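Snack packers and tray fillers wanted at Drundisa
Part-time, Ivport
Mornings, starting in December

Do you like things to be in the right place? Are you the one in your house who rearranges the cupboard after the shopping comes in, and enjoys it? Then we'd love to hear from you!

Drundisa puts together mixed snack trays for offices, student halls and anyone who fancies trying something from a shop they'd never normally walk into. We started with crackers and dried fruit and have since gone a bit mad for savoury snacks from China, which now make up most of what goes out of the door. Last December we sent out 1,782 trays and we'd like to do better this year, so we need more people round the tables.

We're taking on 4 new packers. No experience needed, just a bit of patience and an eye for a neat tray.

What you'll be doing

Most of the job is done at a light wooden table with a white sheet spread over it. You take a bag, check it over, find the right tray and settle the bag in so that it sits flat and the front can be read. Then the next one. It sounds simple and it is, but there's a knack to it, and you'll be surprised how pleased you feel when a whole row comes out well.

A normal morning goes like this:

Lay a clean sheet over your table and smooth it out.

Fetch your empty trays. They're cream-coloured plastic, rectangular, with raised rims and ridges across the floor that split it into shallow sections. One tray on the table at a time, please, until you've got your eye in.

Bring over the first bags and check each one. Look at the seal along the top, look for splits, and match the picture on the front with your packing list. The green and red bags with the braised meat on the front have Chinese writing down them in columns, and you don't need to be able to read it (though if you can, tell us, we'd be thrilled).
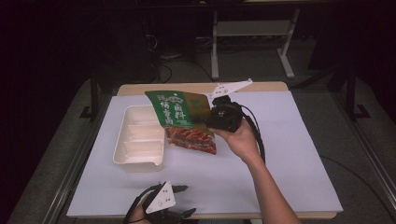 Fill the tray from the left. Big bags go in first, small ones tuck in beside them, and anything crumpled gets a gentle smoothing with the flat of your hand before it goes in.

Slide in the menu card, pop the tray on the shelf behind you and tick it off.

Where you'll be

We're upstairs in the Clatent building in Ivport, two minutes from the bus stop and above Van Beek, the bakers, so the stairs smell wonderful until lunch. The packing room is carpeted in grey, which is kinder on the feet than you'd think. There's a kitchen next door with a decent kettle, and a lift if stairs are no good for you.

Hours and pay

Shifts run from 8.30am to 12.30pm. You can do as few as two mornings a week or as many as five, and we'll fix the rota with you before you start. Pay is hourly and goes in monthly, with your training mornings paid at the full rate. Breaks are paid too. You also get a tray of your own to take home every month, and you choose what goes in it.

You'd suit us if you

are happy working with your hands and mostly standing (stools are there if you want one)
can lift a box of 6 full trays, or will say so if you'd rather not
don't mind a bit of chat, or a bit of quiet when the list is long
are 18 or over

Please tell us about any food allergies when you apply. The bags stay sealed, but we want to plan your table properly.

How to apply

Send us a few lines about yourself through the contact page, or drop a note in at the Clatent reception desk marked Drundisa Packing. A CV is fine but a paragraph will do. Let us know which mornings you could manage and when you could start. We'll ask you in for a 40-minute visit, where you can see the room, pack a tray or two and ask whatever you like. We answer everyone who writes.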